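Open Afternoon

By the time Eulalia Henríquez got to the front, the line behind her ran all the way down the stairs. She was 10 years old and had ridden 2 buses from Ulcombe for this!

"Pick one," said Obadia Kashindye. "Gray or yellow?"

She looked at the two paper cups, then at the arms. They were so much thinner at the tips than she had imagined - like the beaks of wading birds.

"Can they hear me?"

"No, but I can, and I've got the keyboard."

Everyone laughed, and Eulalia laughed too. She wanted to know everything. Did the arms ever bump into each other? (All the time, in January.) How many cups had they squashed? (Roughly 120, and Obadia had kept the best one on his desk.) Could the left one wave? It could, and it did, and a little boy on the stairs waved right back.

"So," said Obadia. "Which cup?"
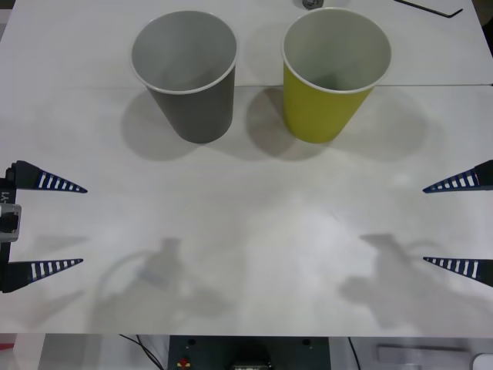

Kisomstead Story Club

"Yellow," she said, and held her breath while he typed.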